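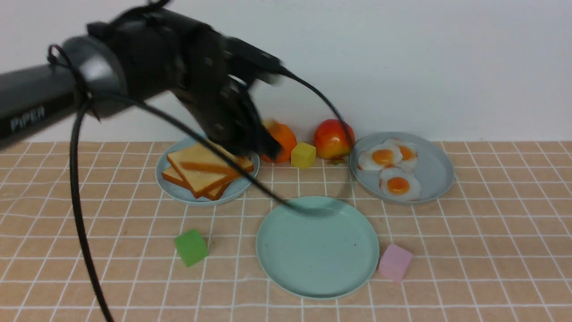
The breakfast set is back on the shelf

The pretend breakfast from Pralell can be borrowed again starting March 20, 2025. It was out of circulation over the winter while we waited for replacement pieces, and several families have asked about it at the desk. The waiting list has been cleared, so anyone who signed up last year and still wants the set should put their name down again.

For those who haven't had it home yet, the set is a simple one. It has fried eggs with orange yolks, slices of toast, an apple and an orange, and round plates to serve on. A bag of small colored cubes goes out with it. The cubes are not really food, but children decide for themselves what they are. The yellow one usually ends up as butter. Pink has been ham, soap and a strawberry, depending on the household.

The apple is a replacement. The old one lost its color after years of being washed, and Jae-in Min found a new one with red and yellow on it that goes well enough with the rest. We also took out the cups, which leaked into the storage bin whenever they came back with water in them. If you have one of the old cups at home, you can keep it.

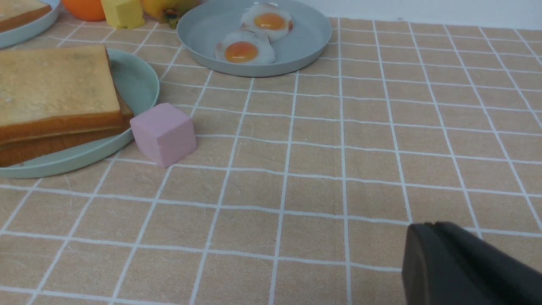
Setting it out

Jae-in suggests starting with very little. Put the toast on one plate and the eggs on another, leave the fruit straight on the table, and let the child move things around. A full spread looks nice for a minute and then gets swept onto the floor. With younger children, one plate and a slice of bread is plenty to begin with.

Push the table against a wall if you can. The fruit rolls, and a wall stops it on at least one side. A cloth with lines or squares on it is useful too, because children start lining up the cubes along them without being told. We don't lend out cloths, but Flunen, the fabric store across from us, sells remnants by the piece and will cut one to fit a low table.

Older children like taking orders. Give them a pencil and paper and ask for two eggs on toast, or an egg with no toast and the apple on the side. Bram Prins ran it this way with a group last August and it lasted most of the morning. He wrote the orders on cards ahead of time, and those cards are now in an envelope in the bin. Please send them back with the set even if you didn't use them.

Sorting works as well. Fruit on one plate, breakfast on another, cubes left on the table. Some children will want the eggs sorted with the oranges on account of the color, and that's a fair way to do it.

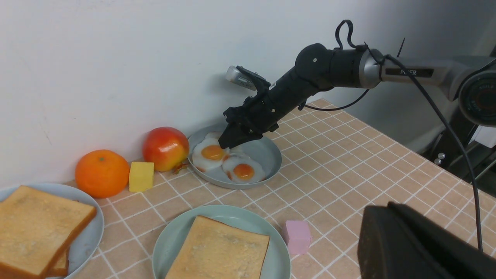

Borrowing and returning

The set goes out for 3 weeks and can be renewed once if no one else is waiting. The deposit is $5, paid at the desk and given back when the set comes home complete. Ask for number 76, which is the label on the bin. The number on the old Eide picnic set is similar, so check the lid before you leave.

Before returning it, wipe each piece with a damp cloth and a drop of dish soap and let everything dry overnight. Do not put any of it in the dishwasher. Two of the earlier toast slices came back bent that way and no longer lay flat. Plates go in the bottom of the bin, then the fruit, with the toast and eggs on top. The cubes have their own bag.

If a piece goes missing, tell us when you bring the bin back. Eggs are the usual ones to disappear, mostly under couches, and we keep a few spares in the cupboard.

The Dranis tea set is still out for repair. We will list it in the next issue if the new lid has come by then.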